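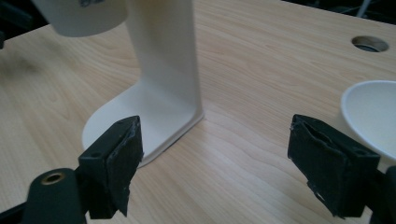 Mimon Bassey
Staff writer, home and workspace

How to set up a small drinks spot on a wood table without wrecking the top

I get suspicious when a guide to putting cups on a table starts with a shopping list. Most of what gets sold as "beverage station organization" is a tray with a markup. You can do this with one plain white stand, some paper cups and a table you already own.

Start with the surface. If yours is a pale wood-grain top with wavy streaks, find out what it is before you put any product on it. Plenty of tables that look like wood have a coating that oil won't soak into, and you'll just be pushing grease around. Put one drop of water in a corner you don't care about. If it sits there as a bead, skip the oil and use a damp cloth with a little dish soap. Dry it with a second cloth, going along the streaks so you can spot any smears.

Next, the stand. An L-shaped one, with a tall back panel and a flat rounded base, takes up very little room. The sellers like to say these never tip. I don't believe that of anything with its weight up high. Set yours down empty and push the top of the panel with one finger, from the front and then from the back. If it rocks, wipe the underside of the base and the table under it, then try again. Crumbs cause more wobble than bad design does. If it still rocks, send it back.

Put the base where your hand won't catch it when you reach for a cup. I keep mine a forearm's length from the table edge, with the rounded front facing me. Skelport, whose stands I've used at two desks, says to glue theirs down. Don't. You'll want to clean under it.

Now the cups. A white paper cup weighs next to nothing, and an empty one will slide if you look at it wrong. Keep the one you're using off to the side of the stand, a hand's width away, with the rim clear of anything you might knock.

As for buying in bulk, a case of 1,000 is only cheaper if you use 1,000. I bought 500 from Worik in July and the bottom sleeve got crushed in the closet. Buy one sleeve and see how long it lasts.

Skip the coasters for cold water if your drop test beaded. Use one for coffee regardless - heat can leave a pale ring that soap won't lift.

Wipe under the base every Monday, or whenever it starts to stick.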